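Zomurdale Server Guide
Section 4: Setting up your settlement and its walls

Last revised 2024-12-20 by Szymon Domański

By now you should have an account, a ruler name that the filter will accept, and a patch of mud the game insists on calling a settlement. Section 3 covers all of that. If your screen shows a wolf and nothing else, go back to Section 3.

4.1 Placing the hall

1. Open the build menu and choose Hall. You get one free. The second costs 1000 stone and a long wait, so place the first one as if you meant it.

2. Drag the hall to the middle of the map. Players who tuck it in a corner for safety soon find that raiders also know where the corners are.

3. Turn it so the door faces away from the river. River raiders come in by boat and head for the nearest door.

4. Press Confirm. The hall can be moved later, but only in November, when the Sisitz festival is on.

Caution: Do not press Confirm twice. The second press spends gems, and the support desk has heard every version of the story.

4.2 Laying the outer wall

1. Pick the Kaltholm wall set from the list. The Pettigrew set looks nicer and burns like a birthday candle.

2. Lay the wall in one stretch, starting at the gate. You have 200 pieces at this level. Keep a few back for the mistakes.

3. Leave a gap of two tiles between the wall and your storehouses. Catapults splash, and grain is not brave.

4. Check every corner by tapping it. A joined corner glows green. A corner that only looks joined stays brown, and attackers walk straight through it.
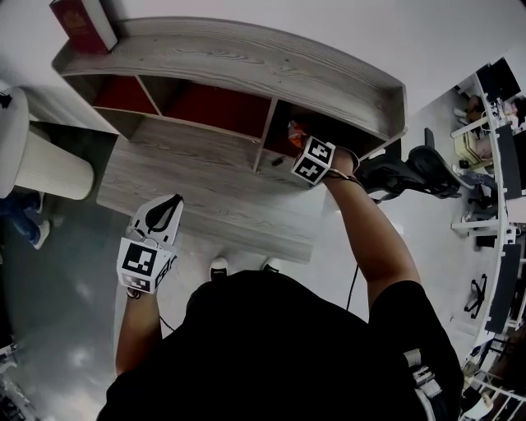

Can I copy a wall layout from another player?
Only if you are both in the same clan. Open their profile, choose Visit, then Save Layout. The copy brings the shape across and leaves the wall levels behind, so a clanmate's stone fortress will arrive in your village as a garden fence.

4.3 Towers and traps

1. Place your archer towers first, inside the wall, where they can cover one another. A lone tower is a donation.

2. Put the mortar next to the hall. It cannot hit anything close to it, a fact the tutorial leaves until after your first defeat.

3. Set spike traps in the gaps raiders like best. To find these, watch the replay of your last defence. Bring tea.

4. Re-arm your traps after each raid. There is a Re-arm All button under the storehouse tab – we have asked for it to be moved.

Note: Traps set under trees do not go off. The game counts the tree as the first visitor.

4.4 Testing the layout

1. Open the Practice tab and select Raid Own Village. This costs nothing and hurts only your feelings.

2. Send in the 100 practice spearmen from the river side. If they reach the hall, go back to 4.2.
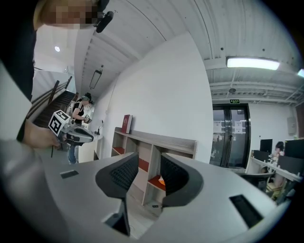
Fig. 4b.

3. Save the layout in slot one. Slot three has been losing layouts since patch 123, and the fix is listed as "soon".

4. Switch on the layout. Saving it and using it are separate buttons, as several former rulers could tell you.

Once the shield icon turns blue, your village is open to raids. Section 5 deals with repairs.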